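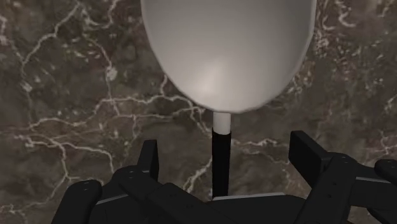 Parwood Community Kitchen to Open on Liapis Street in May

ERDALE – Parwood, the nonprofit meal and cooking program that has operated out of borrowed church space for the past 12 years, will open its own kitchen on Liapis Street in May. The building will house daily meal preparation, evening cooking classes and a shared workspace that small food businesses can rent by the hour.

The new kitchen takes over the former Mavus bakery, which closed three years ago. Parwood signed a long-term lease on the property last fall. Work on the plumbing, ventilation and electrical systems is finished, and final inspections are scheduled for the coming weeks.

"We have been packing up our pots every night and unpacking them every morning for a long time," said Sharon Massawe, executive director of Parwood. "Having one place to cook, store food and teach will save us hours every day. Those hours will go into meals."

Parwood served 1373 households last year through its delivery route and its weekly pickup counter. Under the current arrangement, the program can cook only on weekday mornings, when the church kitchen is not in use. The Liapis Street location will allow cooking seven days a week, and the organization plans to add a weekend pickup counter by the end of the summer.

Classes for Home Cooks

The teaching kitchen will sit at the front of the building, where the bakery counter used to be. Parwood will offer evening classes in basic cooking, bread, soups and stews, and low-cost meal planning. A separate series for teenagers will run during school breaks.

The first session has 80 places. Half of these are held for people already enrolled in the meal program, who may attend free of charge. Other Erdale residents will pay on a sliding scale. Ingredients, aprons and utensils are provided, and students may take home what they cook.

Wycliffe Mosoti, who has been hired as kitchen manager, will oversee the class schedule. Mosoti previously ran the cafeteria at a local technical school, where he trained student cooks.

"A lot of people tell us they can follow a recipe but don't know what to do when they are missing something," Mosoti said. "We will spend time on that. If you know how to make a pot of beans taste good, you can get through most weeks."

Classes will cover knife handling, safe food storage and reheating in the first two weeks. Students who complete those lessons may move on to any other class in the series without signing up again.

Shared Space for Small Businesses

The rear kitchen will be open to licensed food businesses in the afternoons and late evenings, after meal preparation is done. Renters will have access to ovens, a walk-in cooler, dry storage and a loading door on the alley side. Bookings will be made by the hour, with a two-hour minimum.

Rental income will help cover utilities and repairs. Parwood expects most of its first renters to be bakers, caterers and sauce makers who now work from home kitchens or travel outside Erdale for commercial space. Applicants must show proof of insurance and a current food handler's permit. Storage shelves are limited and will be assigned in the order applications are approved.

Funding

The project was paid for through individual donations, a city improvement grant and a low-interest loan. More than half of the donations were gifts of less than 100 dollars. The building owner also agreed to replace the roof before the lease began.

Parwood is still raising money for a second dishwasher and a refrigerated delivery van. Gifts of kitchen equipment in good working order are welcome, but donors are asked to call first – the building has little room for items that will not be used right away.

Opening Day

The opening will take place on a Tuesday, beginning at 4 p.m., with a short program followed by tours of both kitchens. Soup and bread will be served. Parking is available in the lot behind the building, and the entrance on Liapis Street is wheelchair accessible. The exact date will be announced once inspections are complete.

Meal deliveries will continue on their regular schedule during the move. The weekly pickup counter will stay at the church until the new kitchen opens.

About Parwood

Parwood prepares and delivers meals to households in Erdale and teaches cooking to residents of all ages. Class registration forms and rental applications are available at the Parwood office during regular business hours.

Media contact: Sharon Massawe, Executive Director, Parwood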